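Frequently Asked Questions: Bin Hire and Block Returns

Plultard Storage and Handling hires out sheet-metal bins and accepts returned blocks at its Stasley depot. The answers on this page apply to all account holders. Customers with a separate written agreement should refer to the terms of that agreement.

What sizes of bin are available?

Two sizes are offered. The Hegyi is the larger bin and is intended for elongated blocks. The Grorik is a smaller bin for offcuts and short pieces. Both are supplied in grey and remain the property of Plultard at all times.

How much may be placed in a bin?

The Hegyi bin is rated to carry up to 1,000 kilograms, evenly distributed across the floor. The rating is for static storage. Customers who intend to move a loaded bin by forklift should confirm the lifting arrangement with the depot beforehand.

Must blocks be stacked or sorted by colour?

No. Blocks may be returned in any arrangement, provided they lie below the rim of the bin. Green and reddish-brown blocks may share a bin, and blocks of different lengths may be mixed. Colours are separated at the depot and credited to the account individually.

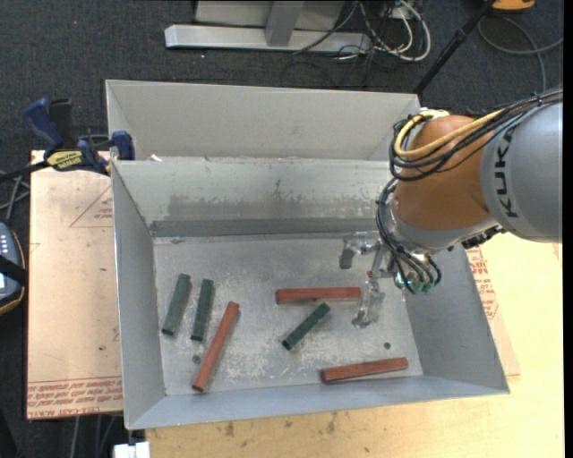 Customers who prefer to sort their own returns are welcome to do so. A bin containing a single colour should be marked as such on the return form, and will normally be credited one working day sooner. Wrapping, strapping and loose packaging should be removed before collection.

Are scratches and stains on the bin chargeable?

Scuffing of the floor, surface scratches and staining of the inner walls are regarded as fair wear. No charge is made for them. Charges apply where a wall has been bent out of line, where the rim has been cut or split, or where a bin has been drilled, welded or painted without written consent.

Should the bin be cleaned before it is returned?

Bins should be swept out and free of food waste, oil and standing water. Washing is not required. Where a bin has to be cleaned at the depot, the cost of labour is added to the next invoice.

What happens to damaged blocks?

Blocks with minor marks are accepted at full credit. Blocks that are cracked through or broken are accepted for disposal only. They should be placed in a Grorik bin wherever practicable.

What is the minimum hire period?

The minimum period is 4 weeks. Hire continues at the weekly rate until the depot is notified that the bin is ready for collection. Collection requests received before noon on Friday are scheduled for the following week.

How is a dispute over credits handled?

Queries should be submitted in writing within 8 working days of the credit note, quoting the bin number and using Form 181. They are reviewed by Chaminda Mondal, Returns Manager, whose decision is provided in writing. Blocks under query are held separately at the depot until the matter is closed.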